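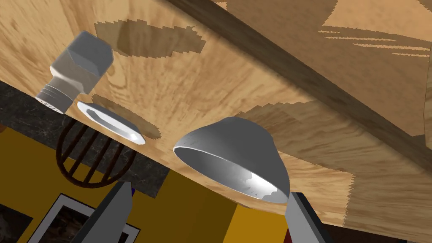
Setting up the wrist view on the Mutport kitchen cell

Updated 8/2/18

If you already have the Mutport cell loading and the arm moving when you ask it to, you're past the hard part, and you can pour yourself something warm and take the rest of this slowly. What we're going to do is get the wrist camera sitting properly on the simulated gripper, check that both fingers show up where they should, and tidy up the lighting enough that you can work with the thing all afternoon without squinting at it.

You'll need the Stolness room files, the Clindham gripper model, and a copy of your cell settings saved somewhere safe. Please do save that copy. I have rebuilt mine from memory once and I wouldn't wish it on anyone.

Step 1. Park the arm

Load the room and send the arm to its home pose, then open the gripper all the way. Pause the simulation before you touch anything else. If you edit the camera mount while physics is running, the arm can sag a little between your edits, and you'll spend a happy half hour correcting for an error that wasn't in the mount at all.

Step 2. Attach the camera to the right part

In the cell tree, find the camera and look at its parent. It should be the hand, the piece that both fingers slide on. A lot of older Mutport cells have it attached to the last joint of the arm, and that works fine until you turn the wrist, at which point the fingers swing around in the view while the camera stays put. Drag it onto the hand, and when the box pops up asking whether to keep the world position, say yes.

Now set the offset. Mine is 64 mm back from the palm and tipped forward 19 degrees, which brings both fingertips up from the bottom of the view with plenty of room left over them. Yours may want a bit more or a bit less tilt. Change one number at a time and write down what you had before.

Step 3. Turn the wrist and look again

Unpause, and swing the wrist slowly from one end of its travel to the other. Keep your eye on the fingers. The room will roll about like a ship's cabin, and you can ignore all of that, but the fingers should stay exactly where they are. Do this somewhere away from the table first, pointing the hand toward a wall, so you don't knock anything over while you're still getting the feel of it.

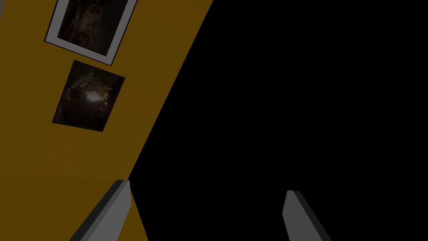

Try it at two or three arm heights as well, with the gripper open each time. If one finger creeps toward the edge as the wrist turns, go back to Step 2 and check the parent again - it's nearly always the parent. If a finger jitters in place, look at the joint damping in the gripper file. The Clindham model ships with it set very low, and I bring mine up to 4 before I do anything else.

Should part of the view go solid black, don't panic and don't reinstall. The camera may simply be looking past the end of a wall, where the room file has nothing to draw. Move the arm and see whether the black moves with the room. If it does, your camera is fine. If it stays glued to the same part of the view no matter where you point, something on the hand is blocking the lens, and you'll want to push the camera out a few millimeters.

Step 4. Set the near and far limits

The near limit decides how close a thing can get before the camera stops drawing it. Set it too large and your fingertips will look sliced open. Set the far limit too short and the far side of the room drops away. Start the near limit very small, then raise it gradually until a finger starts to clip, and back off a good bit from there. 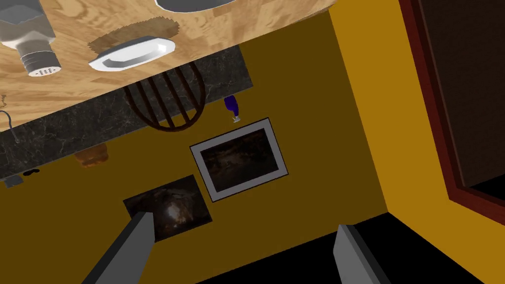 Hrvoje Yordanov wrote in to say that he does this step with the gripper closed first and then opens it, and that the inner faces of the fingers clip sooner than the outer ones on his cell. He also asked me to mention that the far limit resets itself whenever you reload the room. Right on both counts, and thank you! Save the limits in the cell settings and leave the room file alone.

Step 5. Soften the shadows, within reason

Shadow edges in this cell come out jagged, like little stairs, and the bright patches on shiny things do too. You can raise the shadow resolution if your computer is up to it. I did, and my reset time went up by 123 milliseconds, so I put it back and learned to live with the stairs. If you only need to see where the fingers are, the default does nicely.

Step 6. Bring the hand over the table

Lower the arm in small moves with the gripper open, and stop well above the object. Check that both fingertips are visible and that you can see the rim between them before you go any lower.

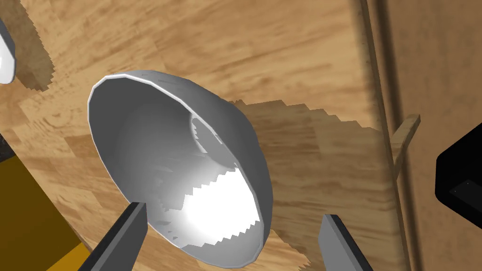 Gripper open, one finger to each side of the metal bowl.

If the view looks good from here, save the cell under a new name, close everything, and load it once more from scratch. Repeat the wrist swing from Step 3 on the fresh load. Once the fingers hold still, copy the offset and tilt into the notes at the top of your settings file, next to the gripper version.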